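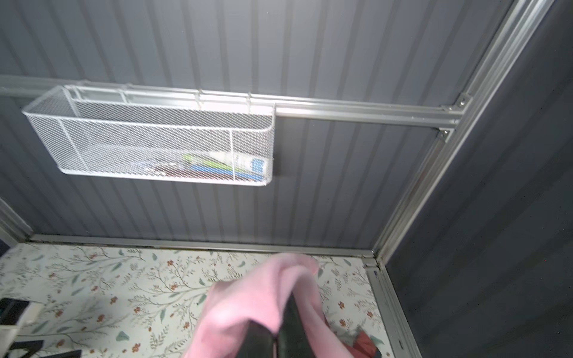
## April, notes from Sultby walk-through (late morning on)

For Mirjam mostly, rest of you skim.

- Got in before 11. Front desk still on the old room list, so Poltenus sent me to the wrong block twice. Booking ref matched, room number didnt. Needs fixing before anyone paying turns up.
- Wash kit now on rail, long basket. Toothpaste + brush in. Leave as is until Mirjam Van Wijk has looked.
- Breakfast trial: eggs fine, bread late. Urquijo want to serve until 11, kitchen says half ten. Not our fight but the web page has to say one or the other.

### Booking test

Ran 200 dummy bookings through Poltenus overnight. 199 landed. The missing one is a two-night stay crossing the month end, never got a confirmation, no error either. Ran the same dates again by hand at 2pm, went through. Don't like that. Keep the log.

Cultik say it's at our end. They would. Asked for their side of the log, waiting.

Deposit is set at 100 on the test site and 600 on the group page. The 600 is right for groups, the 100 should only show for doubles. Singles seeing it too. Told Urquijo by phone, follow up in writing.

### Guest side, things I noticed

- Path from car park to reception: no light after the bend. Came back that way at dusk and walked into the hedge.
- Sign for the boat trip still has last season's times on it
- Wifi ok in the lounge, hopeless in the end rooms. Tried three spots. Window sill best
- Bikes: locks but no keys. Keys "in the office". Office shut at 4.
- Dinner menu says local fish, waiter said he'd have to ask. Ask who supplies, we can't print it otherwise

Late checkout still not bookable online. Was promised for this round. Mirjam, did we drop it or did they?

### To do

1. Month-end booking, try again with a three night stay and a differnt card
2. Room list to front desk, printed copy as well
3. Breakfast hours, get one answer
4. Deposit text for singles
5. Boat times from the harbour office, not from the old leaflet

Next visit I'll take the end room and see if the heating noise is as bad as the cleaner said. Receipts are in the blue folder, taxi one missing, will look in my coat.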